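Leltgate Robotics Club: Simulation Season Gallery

Posted Jul 26, 2024

We spent this whole term in simulation, and I have to say it has been the most fun I've had running this club! The students built their own rooms, wrote their own reaching code, argued about joint limits over pizza, and learned a two-armed robot from the inside out before any of them had to worry about a stripped gear. This page collects the work from our end-of-term showcase, with a few notes from the people who did it.

For anyone new to the club: we meet in the back computer lab at Leltgate, we take students from ninth grade up, and you don't need to have programmed anything before. Half of this year's group hadn't. Our project was called Vellus (Maëlle Nguyen picked the name and won't tell us where it comes from), and the idea was simple enough to fit on a sticky note — put a robot with two arms in a house, and get it to reach for things without hitting the walls.

Simple to write down, anyway. The first working version took until December, and it mostly worked by bumping into a wall and trying again. Vesela Grgić rewrote the collision checks over winter break, all 616 lines of them, and came back with a robot that would stop short of a wall and wait for new instructions. There was cheering.

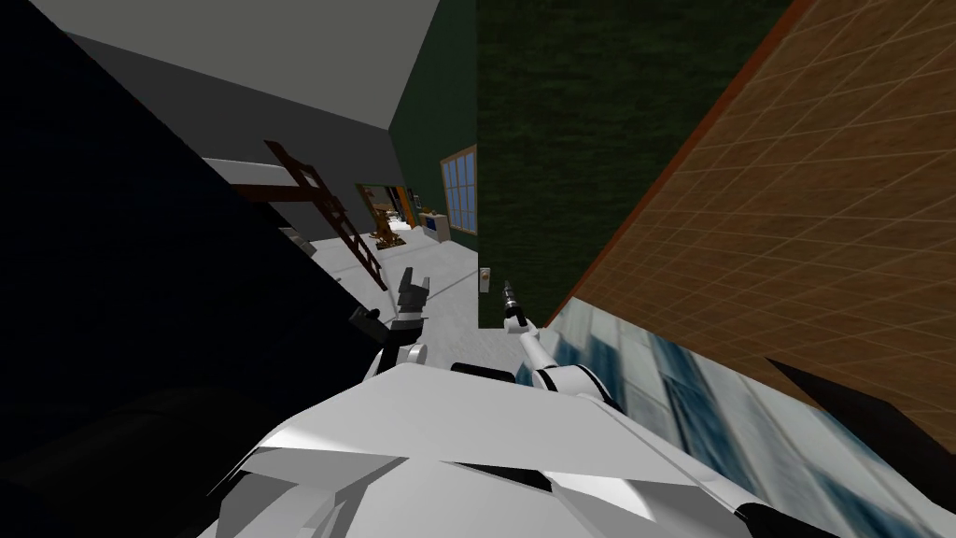 Camera view was the big argument of the spring. One group wanted a nice level view from across the room, which makes for pretty screenshots, and the other wanted to see what the robot sees. The second group won, and I'm glad they did, even if a steep tilt like this one takes some getting used to. With the body filling the bottom of the screen and both arms stretching out ahead, you find out fast how much of a room a dark wall can hide from you. The students used the green wall with its window to get their bearings, and the little light switch plate turned into everybody's favorite thing to aim at. "Get the right gripper to the switch" became a kind of club handshake, and people tried it before they'd even taken their coats off.

The ladder gets its own mention. Maëlle added it to give the left arm something awkward to work around, and it did that job beautifully. Rungs are hard! The planner kept finding paths straight between them, perfectly legal on paper and terrible to watch. Her fix was to treat the whole ladder as one solid slab, and she wants to try something cleverer next year.

For the showcase itself we set up a scoreboard and let every pair run their code on 100 random starting positions. The winning pair wrote the shortest program in the room and spent all their extra time testing it, and I hope the rest of the group noticed. Second place went to a pair of ninth graders who had joined in the middle of the year. Between practice and the final round, the club logged 1401 runs, and Vesela has the spreadsheet if you'd like to see every last one of them.

Parents asked a lot of good questions, especially about what comes next. We'd like to keep Vellus going and add objects to pick up, starting with big blocky ones and working down to cups. A few students also want to build a second house with stairs in it. I've said yes to the house and "let's see" to the stairs.

If you came to the showcase, thank you! If you missed it, the students will run the demos again at the fall open house, and anyone can take a turn at the keyboard.

Recent galleries

Line Followers on the Gym Floor
Popescu Cup: Our First Away Competition
Soldering Night for Beginners
A Visit to the Olthorpe Workshop
Bridge Bots, Round Two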